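Zedovard Kitchen Tools Library — progress report to the Flesten Fund
24 January 2020
Covers: July to now

Sorry for the short sentences, doing this between deliveries. Budget sheet goes separately. Headings follow your form, except I put storage before outreach as that's where most of the time went.

1. Where we are

Lending desk open two afternoons a week, same as in the plan. Shelving in. Front room painted. The back room still has the old lino and will keep it until spring, we moved that money to bins and labels (you okayed this by email, thank you).

Catalog stands at 103 items. Target for this stage was 60, so ahead on that, mostly down to one big donation when the Marquez canteen closed. A lot of it was large stuff. Stockpots, roasting tins, a mixer we can't lend until it has been safety tested. Less of the small everyday things people ask for at the desk — spoons, ladles, peelers, a decent small pot.

So the small things are what the second half of the grant should go on. More under 5.

2. Sorting and the starter sets

The starter set is the part of the bid you asked most about. Idea hasn't changed: someone moves into an apartment with nothing, they come in, they leave with enough to cook a meal tonight. One pot, a few utensils, something to stand them in, a board. Borrowed for a season, brought back or swapped.

What has changed is how we put them together. In the bid we said every set would be identical. Doesn't work with donated goods. We never have the same pot twice. Now each set is built around whatever pot we have and the rest is matched to it, long handles with deep pots, short with shallow. Takes longer to pack but fewer come back with the complaint that the spoon dissappears into the soup.

Stainless pots are the best thing we get. They clean up, they stack, they survive being lent. Nonstick we've stopped taking unless new. Enamel case by case. Plastic cups turned out handy as utensil holders, a tall one takes two or three tools and weighs nothing in the bag, and if it gets cracked no one minds. We did look at ceramic jars. Heavy, and two broke in the first month. 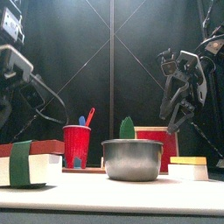 Boards are a mixed picture. Plenty come in, a good many are split or smell of onion and never stop smelling of onion. We sand what can be sanded and oil it. The rest go. Borrowers have been told handwash only and there's a tag that says so, but a few have clearly been through a dishwasher and come back like a potato chip. New tag is bigger. We'll see.

Packing: straps instead of tape now. Tape left gum on everything and someone had to scrape it off each time. Wide straps go round a stack of flat things and hold it, come off in a second, get used again. Small change but it has saved a lot of afternoon.

Bags are still a problem. The paper ones from Jallen were cheap and the handles go. Cloth ones don't come back. Looking at crates, but people on the bus don't want a crate.

3. Checking and cleaning

Every item gets looked at on the way in and again on the way back. Things we look for:

Loose handles, wobble where metal goes into plastic
Cracks or seams opening up
Pitting or rust on the steel
Melted edges (spatulas mostly)
Missing lids, wrong lids

Handles are the number one reason a utensil gets pulled. Cheap ones go at the neck. The chunky rounded plastic handles do much better, and borrowers with stiff hands ask for them by name — well not by name, they say "the fat ones". We had not thought about grip at all when we wrote the bid, it came up at the desk in the first few weeks and kept coming up. Older borrowers especially. There is now a line on the request card for it.

Color turned out to matter too. Bright handles get put back in the right bin. They also get found at the bottom of a sink or the back of a drawer, so they come home more often. Plain steel ones wander off. If we're buying new I'd like to buy bright.
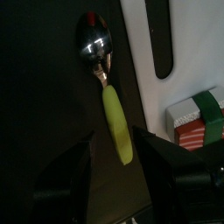 Metal spoon with a thick yellow-green plastic handle.

Cleaning itself is fine. Hot wash, dry on the racks, back on the shelf the next open day. Racks were in the budget and were worth it. The one gap is descaling, the water round here is terrible and steel goes cloudy, we're getting through a lot of vinegar.

4. Outreach

Less to report than I'd like. Leaflets went to the housing office and the laundromat. Housing office has been sending people steadily. Laundromat, nothing as far as we can tell. The talk at the Marquez tenants' meeting went well, it was a full room and we signed up new borrowers on the spot with the clipboard because the tablet wouldn't connect.

Cooking session did not happen. Was planned for the fall, the hall double booked us and the replacement date fell on a holiday. It's still in the plan and still in the budget, not spent. Would like to run it with the starter sets only, so people see a whole meal done with one pot and what's in the bag. Soup or rice, nothing clever.

Website is up but the catalog page is out of date. Someone has to type it in by hand. Phone still works better for most.

5. Money

Second payment of $4,000 is due on approval of this report. Proposed use, in order:

Everyday utensils, bright thick handles, spoons and ladles first
Small and medium stainless pots, used if we can find them, new if not
Straps and a label printer that doesn't jam
Cooking session costs, carried over
Safety test for the mixer

No change to the total. The only move between lines is bags to utensils, since I'd rather wait on bags until we know what works. If that needs a form let me know which one, the link in your last letter went to a blank page.

Receipts are scanned except two from the hardware store which have faded to nothing. I've written down what they were for and attached the bank lines.

6. Problems and risks

Storage. Front shelves nearly full already. The big canteen pots are taking space that ought to go to starter sets and hardly anyone borrows them, they go out for weddings and church dinners and then sit. Talking to the Marquez hall about keeping them there on loan, with us doing the bookings. No answer yet.

Late returns. Not terrible. Mostly people who moved again and forgot. We don't charge and don't want to. Reminder texts started after the new year, too early to say if they help.

Desk cover in bad weather. Had to close once for snow, sign on the door, made up the hours the week after.

Rent. Lease runs to July, landlord has said verbally it will renew at the same rate. Nothing in writing. Will send you a copy when there is.

7. What's next

Before the next report: utensil order placed, catalog page fixed, cooking session run, bag question settled one way or another. Also a short survey on the back of the return card, two questions, what did you use most and what did you never take out of the bag. Draft attached, comments welcome but please by the end of the month as the cards go to print then.

You asked about a visit. Any open afternoon is fine, mornings are better if you want to see packing as it's quieter and there's room to stand. Parking is behind the building, the gate sticks, push it.

Attachments: budget sheet, receipts, bank lines, survey draft, request card (new version)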